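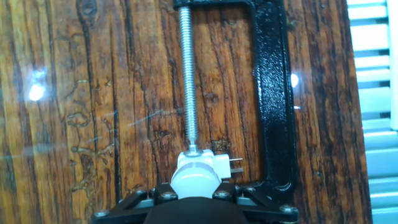
A black C-clamp on a dark-stained, glossy top.

The Case for the Plain C-Clamp

By Gearóid Hayes
July 2025

Walk into most hobby shops now and the clamps on the wall work with one hand. You squeeze a trigger, the bar slides, and the job is held in two seconds. I own some of these and use them. I still think a person who buys only one kind of clamp should buy the C-clamp, and I think the people who sell tools have done a poor job of saying so.

A C-clamp has a frame, a screw and a handle. The frame doesn't slide, so it can't slip. The screw has fine threads, so a small turn gives a small change in pressure, and you can feel that change in your fingers. A trigger clamp gives you a click, and then another click. On a glue joint the right pressure is often somewhere between the two.

Price is the other point. My first pair came from Keogh, the old hardware store in Stisdale, in a box of used tools that cost me 60 dollars. The box also had a hand drill and a set of chisels I had to regrind. I sold the drill. The clamps have been in use ever since, and all I have done to them is oil the threads each April.
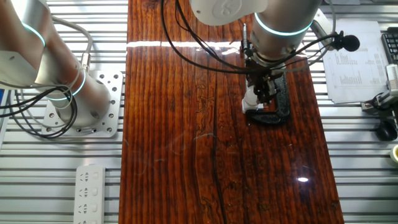
The wood deserves some thought too

People spend weeks on a finish and then put an iron tool straight on it. A glossy, dark surface shows everything. A scratch that would disappear on raw pine catches the light from across the room. If the board already has cracks and knots, it also has places where a heavy squeeze can do real harm, and those are the places where the clamp tends to go, because that is where the repair is.

I am in favor of a cover on the end of the screw for this kind of work. Bare metal against a finished face leaves a ring. A scrap of wood under the pad works well, and so does thick leather. I have used folded cardboard when I had nothing else. Cardboard holds up for one job and then goes in the trash.

I am less sure about thin felt pads. Prumier, a small mail-order shop I buy from, sells a bag of them, and I went through the whole bag in one winter. They slide when the screw turns. 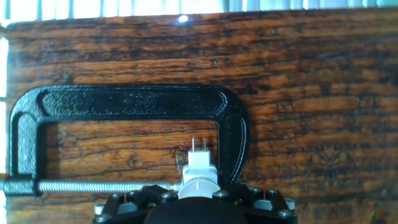 How tight should a C-clamp be on a finished board?

Tight enough that the work doesn't move when you push it with your palm. After that, stop. On a glue joint, look for a thin, even line of glue along the seam.

The usual complaint against C-clamps is that they are slow, and the complaint is fair. Opening a large one and closing it on something thin takes a lot of turning. If you have ten of them to set before the glue skins over, you will wish you had something faster. 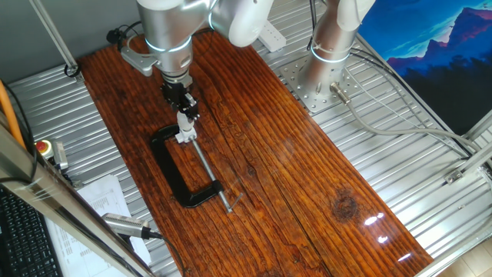 Still, most of us aren't setting ten. We are holding one board to one bench, or closing one crack, and the extra half minute goes into lining things up. I make fewer mistakes when the tool makes me wait a little.

A neighbor of mine priced a full set of one-hand clamps last year and the total came to over 308 dollars. He makes birdhouses. For that money he could have bought a few good C-clamps, a can of oil and enough cedar to last until next summer. He bought the set, and he likes it, and he has since come by twice to borrow one of mine.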